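From: Demchenko
To: Istivano list
Date: Wednesday, November 14, 2018
Subject: Re: [istivano] Starting onions from seed or sets?

> I have a plot at the Cerkero gardens, and I've only ever grown onions
> from sets. Half of them bolted again this summer and the rest stayed
> the size of golf balls. Is seed really worth the trouble? I don't have
> a greenhouse, just one south window and a basement. Also, does anyone
> know whether the long-day kinds do well here?

Yes, yes, please try seed! I switched a few years back and would never go back to sets, apart from a handful I stick in early for green onions.

Sets are already in their second year of life when you plant them, so a cold spell in spring can convince them it's time to flower. The bigger the set, the worse it gets. If you do buy them again, pick the small ones, the ones everybody else leaves in the bottom of the box. Seedlings can bolt too if they go out fat and then get chilled, but I lose very few that way.

Your basement is fine. I sow in late winter in old salad tubs with holes poked in the bottom, thick as grass, and keep them under a plain shop light hung very low. When the tops reach five inches or so I give them a haircut with scissors (the trimmings are wonderful on eggs) and do that two or three times before they go out in April. They look like nothing at all on planting day - limp green threads - and you will think you've made a mistake. Give them three weeks!

Long-day kinds are the right choice this far north. My favorite by a mile is a yellow storage onion I get through the Vuseo seed swap, listed there as lot 422. It's firm and sharp, and it kept in my back hall until the next crop was nearly ready. I grew 400 plants of it this year in two beds, four inches apart, and only the row by the fence came up small. That row dries out, and onions have such shallow roots that they sulk right away. 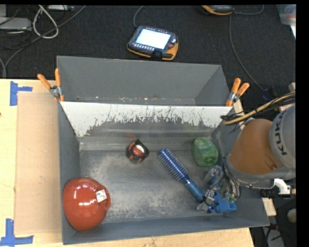

The big gray bin, front compartment.

On feeding: I go heavy on nitrogen early and stop completely once the necks start to swell. Weeding matters even more. Onions can't shade anything out, so I go through with a little hoe every week until the Fourth of July, and after that I can mostly leave them alone.

For curing, wait until more than half the tops have flopped over by themselves. Please don't bend them down by hand, I did that my first year and had neck rot by Halloween. Lift them on a dry morning and spread them in the shade with some air moving until the necks are papery and tight.

I still have plenty of the 422 seed and can bring some to the winter swap. It doesn't keep well past the second year, so I'd much rather see it planted. Has anyone here tried overwintering onions under a low tunnel? I have the hoops and I'm itching to have a go.

Demchenko
plot 558, Cerkero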